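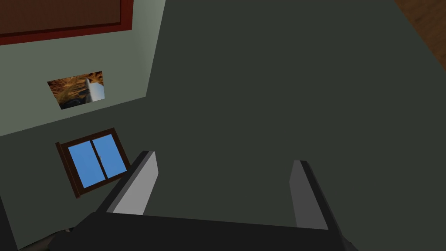

Chapter 12

Can a Machine Do the Chores Yet?

My grandmother kept a house of 13 rooms, if you count the pantry (and she always did), and on Monday mornings she could be heard going through it from the top floor down, opening curtains, picking up socks, straightening whatever had gone crooked over the weekend. She never wrote any of it down. If you had asked her for instructions she would have laughed and handed you a dust cloth. I think of her whenever a student asks me why we still don't have a robot that tidies up, when we have had machines that weld car doors for longer than most of my students' parents have been alive.

It's a fair question, and this chapter is my attempt to answer it at a comfortable pace. The short version is that a few chores are done well by machines, a good many are done slowly or only under supervision, and the rest are still ours.

Let's start with the welding. A welding arm on a factory line has a wonderful life! The door arrives in the same place every time, the lights never change, and there is a fence to keep people from wandering through. The arm repeats a path that an engineer worked out beforehand, and it can repeat that path all night long. Now take the same arm and ask it to put away the breakfast things in an ordinary kitchen. The cups are wherever people left them. One is upside down, one has a spoon in it, and the cat is on the counter. Every part of the job that was settled in advance at the factory has to be worked out again on the spot.

You'll meet the words "structured" and "unstructured" for these two kinds of places. A bottling plant is structured. A teenager's bedroom is about as unstructured as places get. Most of the world sits in between, and hospital laundries, school cafeterias and small workshops will all turn up in the pages ahead, because those in-between places are where much of the interesting work is going on.

Then there is the matter of hands. Many robots make do with a gripper of two flat fingers that open and close like a pair of tongs, and before you feel sorry for them, try it yourself. Hold your thumb and one finger out stiff and see how much of your morning you can get through. Picking up a box of crackers is easy. A coin lying flat on a table is a nuisance, and a fitted sheet is enough to send you back to bed. We'll come back to fingers in Section 12.3, with an exercise that needs only a pair of kitchen tongs and a willing partner.

A good deal of robot practice now takes place in simulation, in rooms drawn by a computer, with walls, windows and furniture that can be rearranged in a moment. A simulated robot can reach for a cup and miss it all afternoon, and there are no pieces to sweep up. The trouble comes on moving day. Real cups are slippery, real drawers stick, and a skill that looked finished on the computer may need a lot of further teaching before it can be trusted in a real room. Engineers call this difference the "reality gap," and it has its own section later on.

Our companion through the chapter will be Iresha Bandara, who runs the packing room at Irnine, a small firm that ships lamps and lampshades. She tried out a Zivau arm one December on 31 different chores, and kept notes on every one, including the ones that made her cross. Her notes are a pleasure to read, and I have borrowed from them freely.

Before You Read

Choose one chore you did today and write out every step, as if for a helper who has never seen your home. Include where you looked, what you touched, and how you knew you were done. Keep the page handy. You'll need it for Section 12.1, "What Is in a Chore?"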